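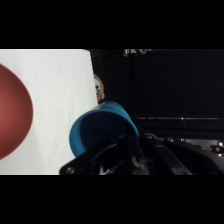 Ruvier holds its open day on a Tuesday in July, when anyone with a real job is at it, so the crowd was mostly retirees, students and me. The draw is the old Lim housewares works, which spent decades turning out things you drink from and has since been carved into studios and showrooms. I had come for the cups. I own too many cups already and went with a promise to buy none. The first one I took to was plain plastic, blue, with a brighter blue at the rim and a darker blue down inside, and tipped on its side it showed off both. Well to the left of it a big dark red circle on white did its best to steal the attention, and I will admit that blue does well next to red.

A-yeong Do led the eleven o'clock tour, walking backward the whole way and hitting only one door. She told us the Lim catalog once ran to 897 items, of which 46 were lids. Someone asked why so many lids. "People lose them," she said, and moved on to the molds.

The molds are worth the trip. They sit on low shelves in the old press hall, heavy as sleeping dogs, each with a paper tag. You can lift the smallest one if you sign a form. I signed the form and could not lift it.

Upstairs, Ino has the corner studio and sells picnic sets with a straight face at picnic set prices. Vanance, across the hall, does reissues of Lim shapes. Its tumbler has been redrawn to hold a little less than the original and cost a great deal more. I stood there doing the math until a salesperson came over to help me with it.

Practical matters. The elevator takes up to six people and stops on every floor whether asked or not. Coffee is in the courtyard and comes in paper, which seemed a missed chance. The seconds table is by the exit and was already being picked over at noon by women with much better elbows than mine.

I came home with two cups and a lid that fits neither. Parking is free until three, and the machine at the gate takes coins only, so bring some. Mine had all gone on the lid.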